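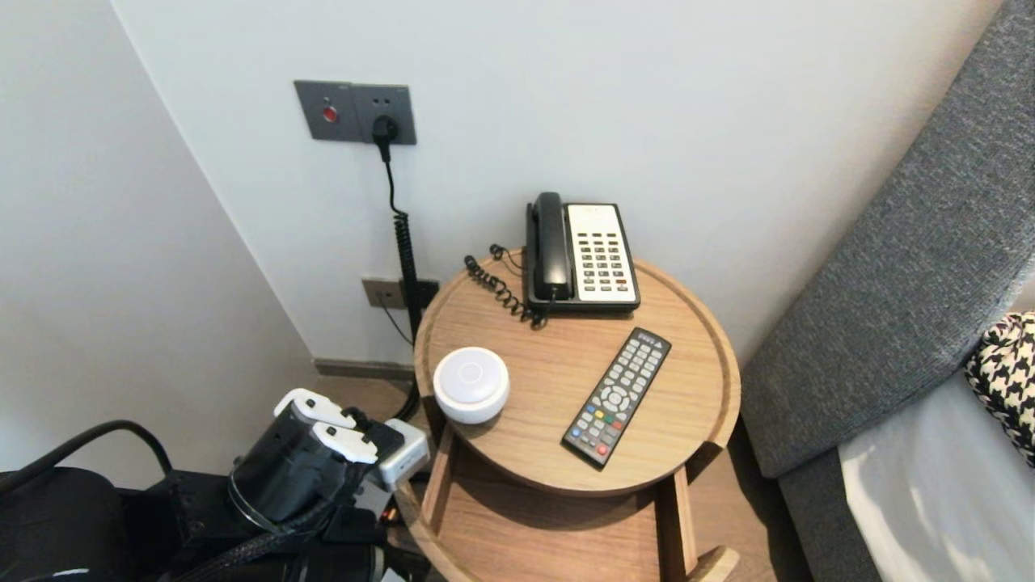 Keeping a landline in 2 homes, worth it or silly?

porchlight_gran
Hello all, long-time reader and not much of a poster. We have a small place up at Jikato that we use from spring through the first frost, and I'm going back and forth on whether to keep the landline there. The bill went up again in July and now comes to 533 a year, which is a lot for a phone that mostly takes calls from my sister. My husband says we both carry cell phones and that ought to settle it. But I grew up with a phone on a cord by my bed, and I do sleep better knowing one is there. What have the rest of you done?

dialtone_dave
Keep it! We're out past Eze and had a storm take the power for most of a weekend, and our old corded phone worked the whole time. The cell phones were no use by Sunday morning — no bars and no way to charge them except sitting in the truck.

marshhen
I'd be a little careful with that advice, Dave. It depends on what kind of line it is. Ours at Tevach was switched over to the internet box a while back, and when the power goes, the phone goes right along with it. Porchlight, call and ask them whether yours is still the old copper kind before you pay for another year.

dialtone_dave
Fair enough, mine is copper. I still say a cord is a cord, and you never have to hunt for it under the couch cushions.

quiltsandcoffee
I'll be the grump and side with the husband. We dropped ours, put the money toward a battery pack (80 dollars, and it charges both our phones with plenty left over), and haven't missed it. Almost 200 junk calls a month we were getting, and I do not miss those one bit.

marshhen
The junk calls are a good point. We only give our number to family and the doctor, and it still rings at supper.

porchlight_gran
Thank you, all of you, this has been such a help. I called, and I was on hold for 15 minutes, but the young woman was very kind and says it's still copper up there. She also found me a cheaper plan without the long distance. So I'm keeping it through the fall, and he can tease me all he likes. Quilts, would you send me the name of that battery pack?

quiltsandcoffee
It's a Clernier, the bigger one. Glad you got it sorted, even if you picked wrong :)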